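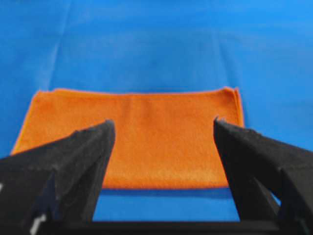 3.2 Laundering practice and the life of shared towels

The household survey in Linemmont gave a clear picture of how often towels were washed, but a weaker one of how they were dried and put away. Respondents kept a written log for 8 weeks, and the logs were coded by Babaei using the scheme set out in Section 2. Entries that named a wash temperature were kept in full. Entries that said only "washed" were assigned to the household's usual setting, where one had been given at intake.

Color was a common sorting rule. Many households washed strong colors apart from whites long after the dye had stopped running, and several stated that they had learned the habit from a parent. Orange, red and navy towels were therefore washed less often than white ones, as they waited for a full load. This delay matters for fiber wear, which in our model depends on the number of cycles and on the time a damp item spends in a pile.

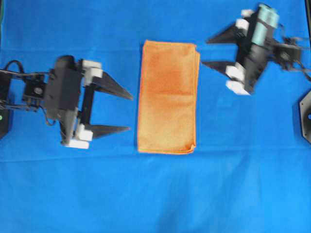
Figure 6. Orange microfiber towel, folded, on blue cloth.

Drying was less uniform. Line drying was reported mainly in August, when the logs began, and fell off as the weather turned. Households in the Dollerent apartments had no outdoor lines and relied on shared machines in the basement – a setting with one heat level and a fixed cycle. Towels from these homes lost pile height sooner than those from detached houses. The difference held after adjustment for wash count, though the sample of detached houses was small and the estimate should be read with care.

Folding and storage received few written comments.
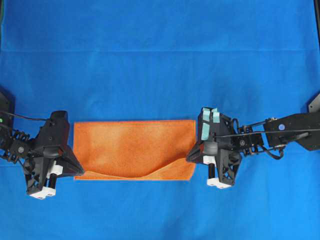 Where comments were made, they concerned shelf depth. Respondents with narrow shelves folded towels into thirds and then in half, while those with deep linen closets used a single fold and stacked the towels flat. Azimi has argued that repeated folding along the same line thins the pile at the crease. Our inspection of returned towels gives partial support to this view: crease wear was present in the older items and absent in most of those bought during the study.

The Memberg abrasion test was applied to a subset of the returned towels, at 2000 rubs for terry and 900 for microfiber. Results by fiber type are given in the next section, together with the correction for towels that had been treated with fabric softener.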